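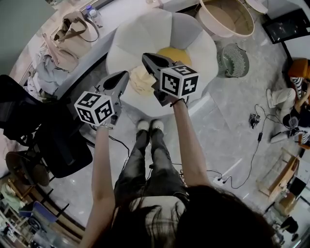 Call for participants: tidying a shared workroom

Drallov is looking for adults to take part in a study of how people put a shared workroom in order. Sessions run in July at our Latuna site. No experience is needed.

Each session lasts 90 minutes. You will be asked to pick up clothing, cushions, baskets and bags, decide where each belongs, and put it there. Part of the work is at floor level, so you should be able to kneel, sit on the floor and stand up again without help. The floor is hard and has cables across it. Wear flat, closed shoes and trousers you can move in.
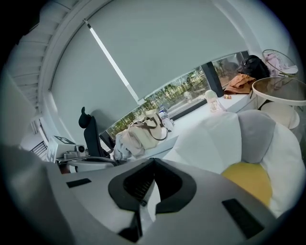 Posted by Hala Bouazza, Study Office
Filed under: Participation

The room has a long white desk along the window, office chairs and a roller blind. Participants may move the chairs. The blind, the monitor and anything plugged in are to be left as found.

Requirements:
Aged 18 or over
Able to lift a full laundry basket
Both hands free of splints or dressings
Able to follow spoken instructions in English

Long hair may be worn loose or tied. Bags and coats can be left with the study office.

We have 46 places. Payment is 190 per completed session, paid by bank transfer. Participants who stop early are paid for the time attended.

To apply, write to Ismail Naciri at the study office with your name, a telephone number and the times of day you can attend. Quote reference 47. Sessions start at 9.30 am and 2 pm. Questions about access to the building go to Ashraf Belhaj at the same address.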